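**Ticket 216: local planner stops dead on clear pavement (Skornamora sim)**
Component: costmap / ground segmentation
Status: open, workaround in place

Hello all, and thank you for bearing with me on this one, as I know the first report was a bit thin. I've spent most of the afternoon with it and I think I'm a good deal closer.

The short version is that the Sterker planner, running in the Skornamora street world, keeps braking for obstacles that don't exist. It happened in 12 of 15 runs with the default settings. The log always says the same thing:

`costmap: lethal cell in footprint, replanning (attempt 496)`

and then it sits there replanning quite happily until I kill it.

**Tried so far**

- Rebuilt against the July branch of Griteck. No change.
- Turned off the depth layer. Still stops, so the bad cells are coming from the camera segmentation.
- Swapped in the older Tokgöz weights. It gets a little further along and then stops all the same.
- Set the world to overcast. Every run finished! I did a small dance in the kitchen.

**Workaround:** leave the sun off in `world.yaml`, or set `seg_min_votes: 3` if you can live with a slower reaction to real obstacles (I wouldn't leave it like that for the crossing tests, mind).

**Where I'd look next**

The segmentation layer marks a cell as lethal on one frame's say-so, and I suspect it's reading a sharp change in brightness as a change in height. The start pose is a rather unkind test of that, with the canopy beams throwing wide diagonal shadows right over the slabs and a thinner one linking them, while the red hydrant further on by the kerb is something it really must keep. So whatever we do to quieten the false cells, could we please check that the hydrant still shows up in the costmap afterwards? I'm glad to run the batch again once somebody has a patch, and I'll leave the bags on the shared drive until then.

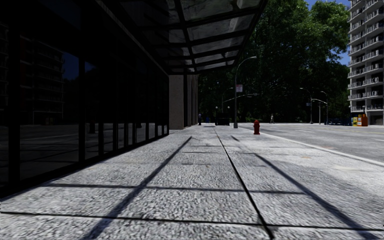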